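4.3 Picking from clutter: the basket-to-seat task

We now turn to the part of the study we were most excited to run. The earlier tasks (wiping, stacking, handing a cup from one gripper to the other) all use rigid objects, and for rigid objects the choice of where to look first turns out small differences between methods. Clothes are another matter. A shirt in a basket has no fixed shape, it hides half of itself, and it is usually tangled up with whatever lies next to it. If our idea of splitting the policy into a slow "where" stage and a fast "how" stage is worth anything, clothes should show it.

Setup. Both arms work over a shared floor area inside a paneled booth. A laundry basket stands on the floor between the arms, and a low upholstered seat stands to the right. The robot has to take a named garment out of the basket and lay it on the seat. Either arm may be used, and a handover is allowed but never required. The head camera looks down at the work area and is the only input besides joint positions. We left out wrist cameras on purpose. They help a great deal with grasping, but they also hide mistakes made by the "where" stage, and those mistakes are exactly what we wanted to measure.

Data. Lesia Kovalchuk and Ramiro Manzano recorded 3232 demonstrations by teleoperation, using the Clirar interface described in Section 3.2. Garments were dropped into the basket by hand and the basket was nudged to a new spot between recordings. Of these, 263 were held back for testing and never used for tuning. Operators were told to work at a natural pace and to keep going after a failed grasp – we did not want a data set made up only of clean first tries. Regrasps are where a lot of the interesting behavior lives!

Method. The "where" stage reads the head image and produces a coarse map over the work area, scoring each cell for how useful a grasp there would be. The "how" stage takes the best cell, a crop around it, and the joint state, and outputs a chunk of 16 actions. The map is refreshed once per chunk, so the robot can change its mind in the middle of an attempt. In the single-stage baseline (Denberg) the same network does both jobs. The two have the same number of weights and see the same training data.

Results. The two-stage policy did better on the held-out starts, and the gap was widest when cloth of different colors overlapped in the basket. The baseline tends to aim for the middle of the pile, wherever that happens to be. The two-stage policy goes for a fold or an edge of the right garment, and when it misses, it often picks a different fold on the next try. We had hoped for this but did not train for it directly, and watching it appear was a real pleasure. Placement on the seat was the easier half for both methods. What failures remained there were mostly garments let go too close to the rounded front, with most of the weight hanging over the side.

One weak point deserves space. White cloth against a white basket wall is hard for the map stage, and scores in that region are nearly flat. Adding a second head view at a lower angle helped a little in early trials, but we have not tested it with enough starts to report a number.

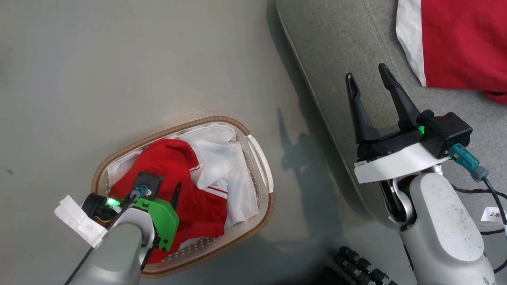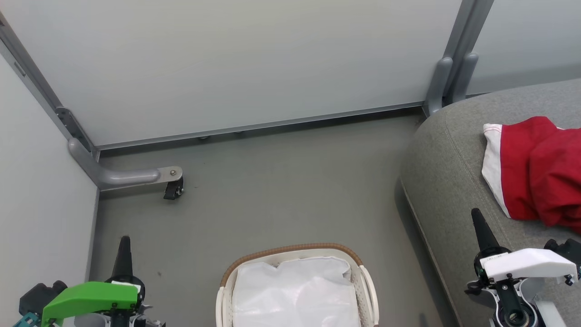
Figure 2. Head-camera views of the booth floor, with the basket between the two arms and red and white cloth on the gray seat at the right.

Severyn Ostapchuk read a draft of this section and questioned whether the comparison is quite fair to the baseline. In his view, refreshing the map once per chunk gives the two-stage policy an extra chance to recover, and a single-stage network allowed to replan just as often might close part of the gap. He would also like to see the flat scores on white cloth reported separately for each garment, and suggested that a short chunk length be tried for both methods before any claim is made about regrasping.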